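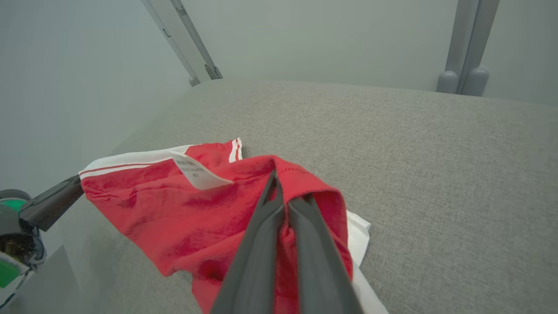 Week 3 - knits vs wovens. Knit = loops, woven = yarns crossing at right angles. Loops slide, so knits stretch, drape, and wrinkle softly. Compare the red garment's soft creases with the fine weave under it. Wovens hold a sharper fold, give mostly on the bias.

Grain: mark it before cutting, allways. Knits curl at the cut edge - let them rest flat 30 minutes first.

Reading for next time: Venkataraman handout, first half. Swatch books due in October, 20 swatches, labled.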